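Betonplatten auf der Terrasse: Fugen werden dunkel und brechen aus

Eingestellt von plattenleger_nord in Garten & Terrasse, 108 Aufrufe

Hallo zusammen, wir haben hinter dem Haus rund 70 Quadratmeter Betonplatten liegen, hellgrau, verlegt auf Splitt. Die Fugen wurden mit dem festen Fugenmörtel von Trendska gefüllt. Nach dem zweiten Winter ist er an vielen Stellen gerissen, und man kann ihn mit dem Schraubenzieher herausheben. Die Platten selbst sind in Ordnung und wackeln nicht.
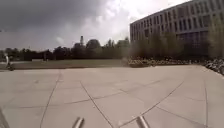 Muss der alte Mörtel komplett raus, oder kann man nur die losen Stücke ersetzen?
Alles, was sich mit dem Fugenkratzer lösen lässt, sollte weg, und zwar auf voller Tiefe. Auf Reste von ein paar Millimetern hält neues Material nicht.

fugenfritz_64
Das oben ist schon mal das Wichtigste. Dein eigentliches Problem ist aber der starre Mörtel auf losem Splitt. Die Bettung arbeitet, der Mörtel kann das nicht mitmachen und reißt an der Flanke ab. Ich würde auf eine ungebundene Fuge umstellen, also Brechsand 0/2 oder feinen Splitt 1/3, je nach Fugenbreite.

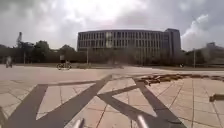 Eingekehrt wird bei trockenem Wetter, diagonal zur Fuge, danach leicht einschlämmen und nach ein paar Tagen noch einmal nachfüllen. Bei uns war das im April erledigt, im Herbst musste ich an zwei Stellen nachlegen. Unkraut kommt natürlich eher durch — damit muss man leben oder einmal im Monat mit dem Kratzer durchgehen.

kellerkind
einfach mit dem Hochdruckreiniger drüber, geht am schnellsten. Hab ich auch so gemacht
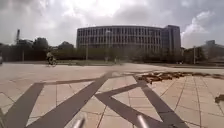 Vom Hochdruckreiniger rät steinbock77 ab, der Strahl spüle bei Splittbettung das Material unter den Plattenkanten weg, und dann fange es an zu kippeln. Mit der Fugenfräse von Cislow (Leihgebühr beim Baustoffhändler in Owino) gehe es sauberer, man müsse nur die Tiefe richtig einstellen. Den Brechsand gibt es dort auch im Big Bag, für die Fläche reichen nach seiner Rechnung 300 Kilo.

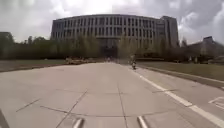

Großformatige Betonplatten mit dunklen Fugen

plattenleger_nord
Danke euch. Ich leihe mir die Fräse und nehme Brechsand. Mit der Ecke an der Regentonne fange ich an, dort ist am meisten lose.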